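Ticket 605: Right arm stops with "joint tracking error" when it reaches into the bin
Project: Tronddale cell, two arms
Component: motion planner / controller bridge
Priority: normal
Status: resolved, waiting for review
Reported by: Lourenço Abreu
Opened: May 15, 2018

What happens

We run the task with the lined bin. The right arm must go down into the opening, and the left arm stays near the side of the bag. After the update of the Citine planner, the right arm stops during the last part of the descent. The controller writes "joint tracking error, joint 4" and both arms go to hold. There is no collision message.

It does not happen every time. I made 21 runs with the same start pose and 3 of them stopped. With the old planner version I have never seen this error, but I must say that I did not keep all the old logs.

What I expected

The arm goes down, the gripper closes, the arm comes up again. If the planner thinks that the path is not possible, it should refuse before the motion starts.

What I tried first

I restarted the controller bridge. No change.

I lowered the speed to 80 per cent in the task file. The error came later in the path, but it still came.

I loaded the old calibration file for the right arm. No change, so I put the new one back.

I moved the planning target a little higher. The stop disappeared, but then the gripper closes too high for the task. This is not a solution.

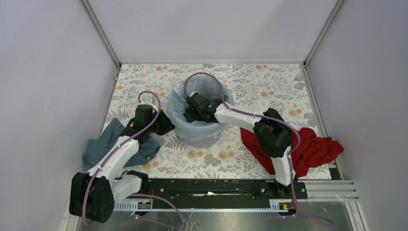 After this I compared the planned joint values with the ones which were sent to the controller. The planner gives a smooth path. The bridge takes this path and makes new points with a fixed time step. In the runs that stopped, two of the new points had the same time stamp. The controller then receives a step in position with zero time between, and it is correct to complain.

I asked Burkcombe support whether their controller can ignore double points. They answered that it will not, and that the sender must clean the path. I agree with them.

Cause

The new planner writes the time in seconds as a floating number with more digits than before. The bridge rounds to whole milliseconds. When the path has a very short last segment, two points can be rounded to the same millisecond. The descent into the bin often ends with such a short segment. The old planner joined short segments together, therefore we did not notice the fault in the bridge.

Changes made

1. The bridge now removes a point if its time is equal to the one before. The final point is always kept, and in this case the earlier one is removed.
2. The bridge checks that the time is rising in the whole path. If not, it refuses the path before any motion and writes the index of the bad point in the log.
3. I added a test with the path from one of the stopped runs.

The changes are in the branch "bridge-time-fix". The speed is back to the normal value and the planning target is at the old height.

Result

I repeated the 21 runs from the same start pose and had no stop. I also played the saved path from the bad run, first in simulation and then on the arm, and it finished without error.

Still open

The Baloch log viewer shows the times with only two decimals, so double points are difficult to find there. I used a small script and put it in the tools folder. Maybe somebody can change the viewer, but I would make a separate ticket for that.

Please review item 1 carefully. I am not sure if other tasks depend on the exact number of points in the path.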